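# Laundry month at the Trulville robotics club

We're folding clothes this November, and I'm having way too much fun with it!

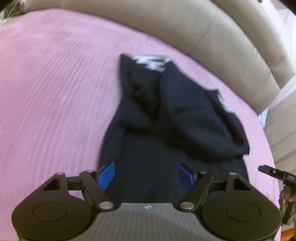
## What we're up to

Our project is called Clekell, and the goal is 200 recorded tries at picking up and folding everyday clothes with the hand-held gripper. Dark tops like the navy one are my favorite (and the hardest, if you ask me). Everybody takes a gripper home for 2 weeks, so beds all over Trulville are getting a workout.

We show our results at Zellside next month, doors open at 2. Come say hi, and bring a shirt!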